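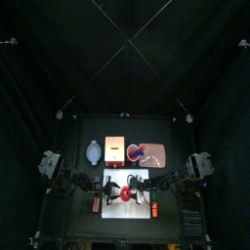
Tipps für die Werkstatt, Teil Software: zwei Arme an einem Tisch

Wer zwei Roboterarme mit einem gemeinsamen Programm steuert, verliert die meiste Zeit mit der Absprache zwischen den Armen. Ich betreue bei Stępień seit dem Juni die Planung und habe meine Notizen für Kollegen gesammelt, welche neu anfangen. Der wichtigste Rat zuerst: Geben Sie der Tischmitte im Programm einen eigenen Namen und eine eigene Sperre. Wenn beide Greifer über demselben weißen Brett stehen und zwischen ihnen ein rotes, rundes Teil liegt, muss der Planer wissen, wer zuerst nach unten darf. Bei uns heißt diese Zone „Mitte“, und ein Arm muss sie anfordern und wieder freigeben. Die Flaschen links und rechts vom Brett tragen wir als Hindernisse ein, mit 10 mm Zuschlag auf jeder Seite.

Gemeinsame Uhr verwenden
Beide Steuerungen sollen ihre Zeit von einem Rechner bekommen. Ein Versatz von 40 Millisekunden ist beim langsamen Fahren nicht zu merken, aber bei einer Übergabe schon. Ich schreibe den Versatz bei jedem Start in das Protokoll.

Handgelenkkamera: die eigenen Finger maskieren
Die eigenen Finger ragen groß in das Bild hinein. Ohne Maske hält die Erkennung sie gern für einen Gegenstand. Legen Sie die Maske für den offenen und für den geschlossenen Greifer getrennt an. Den zweiten Arm dürfen Sie nicht einfach wegmaskieren: Hält er gerade den kleinen orangen Kegel von oben, so gehören Kegel und Greifer im Szenenmodell zusammen. Zuzanna Czarnecka hat dafür in unserem Werkzeug Kirnov das Feld „gehalten_von“ eingeführt. Bitte immer ausfüllen, auch bei Tests.

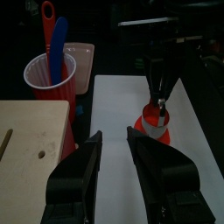

Dünne und glänzende Sachen
Polierter Stahl gibt schlechte Tiefenwerte. Bei einem Topf mit Drahtbügel suche ich deshalb zuerst den roten Deckel im Farbbild und rechne von dort zum Bügel hinauf. Den Greifpunkt setze ich auf den höchsten Punkt des Bogens. Die Greifkraft beginne ich mit 25 Prozent und erhöhe in kleinen Schritten. Stellen Sie auch den Wartepunkt des anderen Armes fest ein, hoch genug und mit offenem Greifer, sonst berechnet der Planer jedes Mal einen neuen.
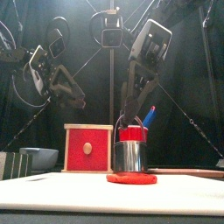

Rechter Greifer am Bügel, linker Greifer offen über dem Tisch.

Einstellungen sichern
Vor jeder Änderung an der Kalibrierung die alte Datei kopieren. Darren Cropper hat einmal 96 Aufnahmen neu auswerten müssen, denn die passende Datei war überschrieben. Der Dateiname enthält bei uns Arm, Kamera und eine laufende Nummer. Fragen zu Kirnov bitte an Zuzanna, Fragen zur Sperre „Mitte“ an mich.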